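Lunch diary keepers wanted - round two!

Okay, so the first Lunch Book is finally out the door, my kitchen table is a kitchen table again, and I've already forgotten how tired I was, so of course I'm doing another one. I need people who eat lunch. I'm hoping that includes you.

If you missed the first round: I put together a small printed magazine called Zamness, mostly in the evenings, and last year I asked people in and near Rostik to write down what they had for lunch every day for 27 days. I figured I'd get a dozen friends and my dentist. Instead 139 people signed up, and the book came out at 189 pages, and I read every single line of it at least twice. There was a man who ate the same cheese sandwich the whole way through and then, on day 22, had soup, and gave no explanation at all. I still think about him. There was a school bus driver who wrote such good little notes on eating in a parked bus that I ended up giving her six pages.

What I didn't get last time was much variety in when people eat. It was nearly all noon to one o'clock, office people and retired people (I love you all, please come back). This time I'd really like to hear from night shift folks whose lunch is at 3 a.m., from people with new babies, from anybody who works outdoors, and from teenagers if a parent is okay with it. If you skip lunch a lot, I want you too. "Nothing, had a coffee" is a perfectly good entry and there were plenty of those.

What you'd be doing

You keep a diary for 27 days in a row. Each day you write down what you ate, where you were, who was there, and one other thing, which can be anything you like. Last time people used the other thing for the weather, for arguments, for what was on the radio, for the price of eggs. One person used it for a running feud with a neighbor's leaf blower, and I was sorry when the month was up. Two lines a day is fine. Half a page is fine. Please don't write more than a page, I'm the one typing it up.

You can do it in a notebook (I'll give you one) or by email, whichever you're more likely to keep up with. Notebook people do tend to draw in the margins, and I scan the drawings when I can, so if you like to doodle, pick the notebook. Pencil scans badly. Use a pen, please, any color except yellow.

We start in August. If you can't start on the same day as the rest of us, tell me and we'll work it out, but I would like most people to overlap so that the book has that feeling of everybody sitting down at the same time, which was my favorite part of the last one.

Coming to Korkora

I'd like to meet everybody once before we begin. We'll do that at Korkora, the shared building at the bottom of Chan Street, up the ramp and through the second door. It takes an hour. I hand out notebooks, we go over the permission form, and then we do a practice entry together, which sounds silly but it calms people down a lot. You'll find out that your neighbor also writes "leftovers" and nothing else, and then I'll make you both say leftovers of what. 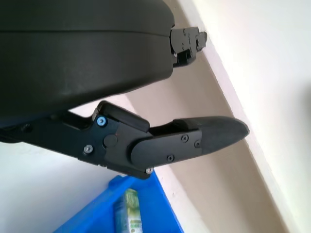
Gripper and wall, close up.

There are two sessions to choose from, one at 10 in the morning and one at 6:30 in the evening. Bring reading glasses if you use them, the form is in small type and I haven't gotten around to fixing it. There's a restroom on the same floor, and street parking on Chan is free after six. Kids are welcome. I'll have crackers and some fruit, but don't come expecting lunch, I made that mistake last time and ran out before half of you had your coats off.

If you can't get to either one, we can do it by phone. It takes longer that way, mostly my fault, I talk.

About the permission form

I get more questions on this than on everything else put together. You decide how your name appears - full name, first name, initials, or a made-up name. Most people last time went with a first name. You can change your mind until I send the pages to the printer, and I'll email you a clear warning before that happens. You can also take out any day you don't want printed. I had a person remove a whole week and it didn't hurt the book a bit.

Other people in your diary are a different matter. If you write that your boss chews with his mouth open, I'm going to ask you whether he knows you're in this. Usually I change "my boss" to "someone at work" and we leave it there.

I don't share diaries with anyone outside Zamness. I don't sell the list. The notebooks come back to you after scanning, and if you'd rather not have yours back I'll keep it on the shelf with the others.
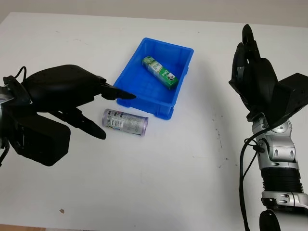

Food brands are okay to mention, by the way, I got asked that a lot. Write it the way you'd say it out loud. If you call it the green box juice in your house, write the green box juice. I'd much sooner print that than a product name you had to go look up on the label. Same goes for family words for things! We had three different names for a grilled cheese last time and I kept every one of them.

Photos of your food are not needed. I know, everyone takes them. I've got no space to print them in color and a black and white stew does nobody any favors.

What you get

I can't pay much, and I want to be upfront on that. Everyone who finishes gets $27 (a dollar a day, my accountant brother-in-law thinks this is hilarious) plus a copy of the book. If you miss a few days you still get paid. If you quit in the first week, keep the notebook and no hard feelings.

There's also a supper when the book comes out, where people read their favorite entries aloud. You don't have to read. Last time the sandwich man came and ate two bowls of soup, so I've got a theory going.

Who can take part

You should live or work within an easy drive of Rostik, and be 14 or older. If you're under 18, a parent or guardian signs too. You don't need to be a good cook or a good writer, and spelling doesn't matter, I fix the ones that confuse me and leave the ones I like. Diaries in Spanish are welcome, I have help with the translating this year and we'd print both versions side by side.

One thing to think about before you sign up. Writing down food every day is fun for a lot of people, and for some people it really isn't. If it's likely to make you worry over what you eat, please sit this one out and come to the supper anyway. You don't have to tell me why.

How to sign up

Write to me through the contact page on the Zamness site, or drop a note in the Zamness mailbox inside the front door at Korkora. Tell me your name, the best way to reach you, notebook or email, morning or evening session, and what you had for lunch today. Please don't skip the last one. I got 403 messages before the first round closed and the lunches were the only thing that kept me going through the pile.

I answer everybody, though it can take me a week - if you haven't heard from me after that, check your spam and then poke me again.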